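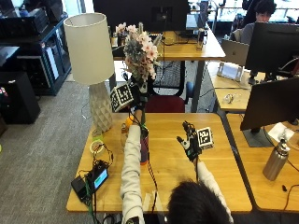

Selling Cut Flowers From a Small Shop: What We Changed
Speaker notes, Hornamlow growers and florists evening, Fri 1 March

Opening (3 minutes)

Thank the hall for having us. Say who we are: Merka, one shop, one van, one cold room. We sell to walk-in customers and a few offices.

Start with January. It is our slowest month and the month when we throw the most away. Last January we wrote down every stem that went in the bin. The total was 477. Most of it came from two places – mixed bunches made up too early in the day, and buckets that had not been scrubbed.

Ask who keeps a waste sheet. Wait for hands.

Buckets and water

We used to rinse buckets between deliveries. Now they get dish soap, a brush and a full dry upside down on the rack. It takes 20 minutes at closing.

Keep this part short. Growers in the room will know it already, shop people may not.

Mention flower food: measure it. We were guessing for years.
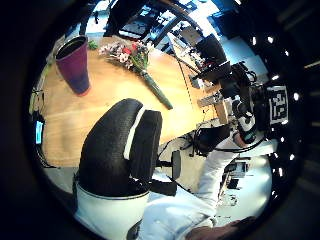 Pink and white flowers with a few red ones, stems in a green wrapping, beside a purple vase.

Made-up bunches

We make 10 for the counter in the morning and no more until half are gone. Loose stems keep their options open. A stem in a bunch can only be sold in that bunch.

Price point: one size, one price on weekdays. The second size comes out on Saturday.

Talk about wrapping. Customers asked for less of it, so we dropped the second layer and put the care card under the string. If someone asks about cost, the saving was small.
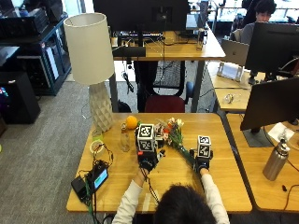
Buying

We order from Wostumar twice a week and from Solís when we need filler and foliage. Smaller orders cost more per box. We still came out ahead by the end of the quarter because less was going to waste. Show the order sheet here if the projector is working.

Standing order or no standing order – give both sides. We kept ours for greens and dropped it for roses.

What customers do at home

Pass out the care card. Four lines on it: cut the stems, take off leaves below the water, change the water every other day, keep away from the fruit bowl.

Returns went down after the card. I don't have a clean number for this, so don't give one. 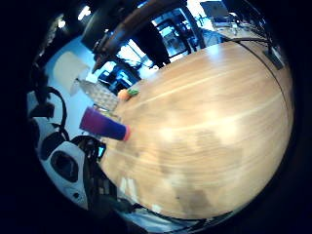
Vases come up a lot. People buy a bunch that is too short for the vase they own and then blame the flowers. Staff now ask how tall the vase is before they cut. Some customers show us with their hands and that is good enough.

Questions likely to come up

Dried flowers: we tried a shelf, it sold slowly, we still have it.
Delivery: local only, before noon.
Cold room temperature: say what ours is set to and tell them to check with their supplier.

Leave the spare waste sheets on the table by the door.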